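Chapter 8
Teaching by Hand: Learning from Handheld Demonstrations

I'll start with a confession. When I first joined the lab at Brisavden I thought the clever part of robot learning was the learning. I spent most of a winter fiddling with network sizes, and my success rate on a simple pick-and-place job sat stubbornly at 60 per cent. Then a colleague suggested I go and watch how our training examples were being collected, and I've been a bit of a bore on the subject ever since!

So this chapter is about demonstrations: where they come from, what makes a good one, and why a pile of bad ones can't be rescued by a bigger computer. The method we'll follow is the one we used in the Sturen project. A person holds the gripper, does the job with it, and a camera on the tool records what happens from the gripper's own point of view. You don't need to drive an arm with a joystick (if you've ever tried it, you'll know how slow and jerky that gets).
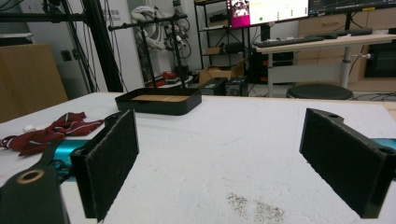
Figure 8.1 View from the handheld gripper, with the padded fingers over the worktop and a shallow black tray and metal stand at the centre of the table.

Look at how much of that view is fingers. Beginners often want to crop them out, and I did too, but they're the one thing that stays put from one recording to the next, so the model can judge everything else against them. Notice the background as well, with its shelving, monitors and cupboards. We never tidied it up for the Sturen recordings, and in section 8.4 I'll show you what happened when we compared them with a set made against a plain curtain.

The full set came to 1,603 demonstrations. We trained the first policy with Cernetel, our own rather creaky software, and tested it with 10 attempts on each task. You'll meet the Hafþórsson alignment step in section 8.3, and I'd ask you not to skip it, even though the sums look dull. It deals with the small delay between the camera and the finger readings, and my early results were dreadful without it.

Before you read on, pick up a mug with a pair of kitchen tongs and pay attention to where you look while you do it. Jot down a few lines. We'll use them in the first exercise.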